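Review: the Pakzad handheld gripper guide, read against a season of bedroom work

3 min read

Pakzad's guide covers rules for recording household tasks with a pair of handheld grippers. I used the September revision for folding and laundry work.

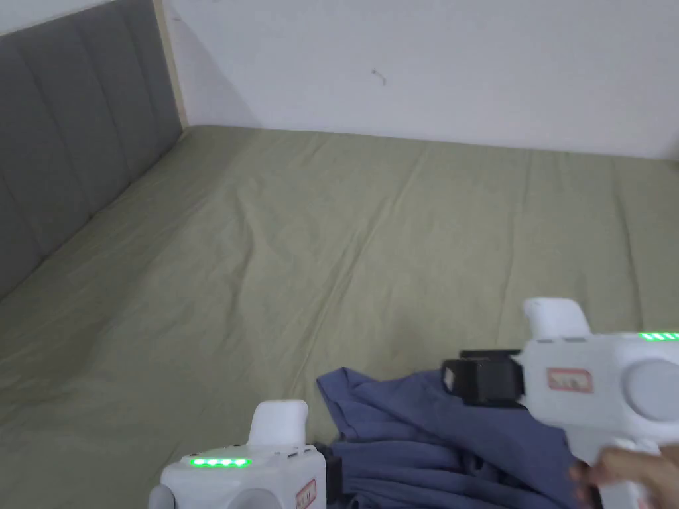 The strongest chapter deals with setup. It requires a cleared work surface, one garment per take, and both grippers held in view before first contact. Soft surfaces get their own section, with a limit on how hard the jaws may press into a mattress. The wording is plain and can be checked by a second person.

The labeling rules are weaker. A failed grasp must be kept and marked, but a regrasp is never defined -- two reviewers on my team scored the same takes differently. Of 333 takes, over 100 came back for a second look. The older Usgate rules handle this better.

Consent and privacy get one page. It covers faces and mail, and skips family photos.

Recommended for small teams, with a written regrasp rule added locally.

Comments

Banafsheh Nazari: We scored a regrasp as any full release followed by new contact. Disagreement dropped a lot.

gusgate_3142: Does the press limit apply to sofas? My copy only says mattress.

tk: Same in mine. We use it for both.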